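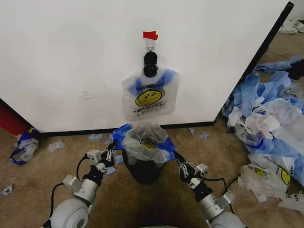 Breadcrumb: Guides > Veltimach > Section 5: Bin liner task

Thin plastic is a wonderful test for the Talden method, which learns a task from episodes driven by a person and then tries it alone. A liner never folds the same way twice, so the policy can't get by on memorising one shape. Start with the bin standing on the carpet in front of the white panel, directly below the bag that hangs from the hook, with a gripper on either side. That layout is the one we trained on, and it's the one to copy for your first set.

5.1 Recording a set

1. Load the Tarberg task file and choose "liner, two arms".
2. Put the bin within reach of both arms. Small shifts between episodes are welcome – the Pryor policy loves variety in bin position.
3. Move both arms to the ready pose and wait 10 seconds for the joint readings to settle.
4. Press Record. Close one gripper on the liner, then the other, and only then begin to pull.
5. Let go of the plastic with both grippers before you press Stop.
6. Mark the episode "good", "recovered" or "failed".

Note: Keep your recovered episodes! Meinir Harries trained the same policy with and without them, and the version that had seen people fumble a rim and try again was far better at saving a bad grasp. It's my favourite result in the whole project.

Caution: Don't reach in to fix a liner while the arms are live. Pause first, then wait for the status light to go steady.

5.2 Checking the grasp

Play back a few episodes at half speed before you train. Look for the moment each gripper closes, and trim any long idle stretch at the start.

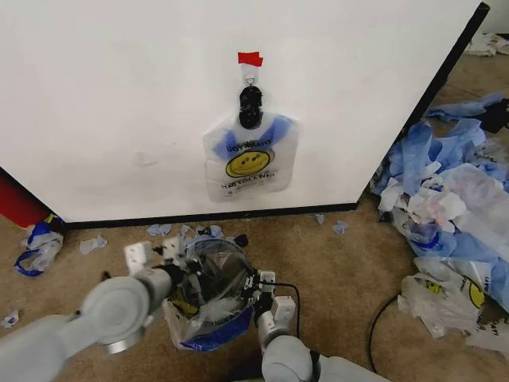

How many episodes do I need before training is worth a try?
Our full set had 1006, but you can start with far fewer and add more where the policy struggles. Save a checkpoint every 2000 steps and try each one on the arms, as the lowest training loss often isn't the best behaviour.

5.3 If the policy stalls

If an arm hovers over the rim without closing, record five more episodes starting from that pose and train again from the last checkpoint.

Contact the Veltimach guide team | Back to top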